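I've been trying to track down a proper smoked eel toastie ever since I read about one in an old travel book, and last week I finally got my hands on one! The place is called Farahani, a tiny café up the hill in Esimcombe, with three tables and a counter (get there early, the queue goes out of the door by noon). 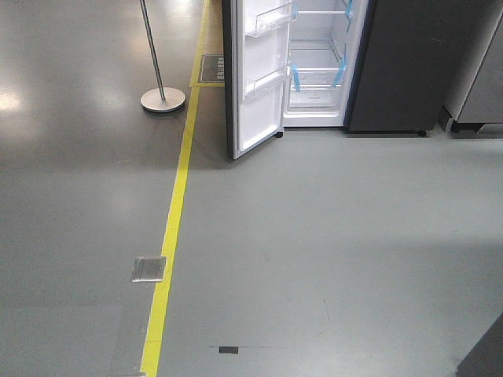 Does smoked eel taste fishy? Far less than you'd think, it's richer and sweeter than mackerel, a bit like very good bacon that has been to the seaside.

The toastie itself is a whopper. Two thick slices of sourdough, fried in butter until they crackle, with a layer of sharp Cheddar, a big spoonful of horseradish and the eel laid on in long pieces so you get some in every bite. I had mine with pickled beetroot and a pot of tea, and I could happily have eaten the whole thing again.

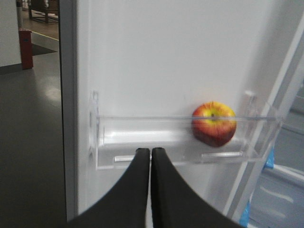 Farahani also do a ploughman's that my other half went for, with ham, a pork pie and a scoop of celeriac slaw I kept stealing. It was lovely, but the slaw was crying out for some fruit. A red and yellow apple like that one, sliced thin with the skin left on, would be perfect in it, and I'm going to try it at home this weekend with plenty of lemon and mustard. Next on my list is the crab bun at Stondholm!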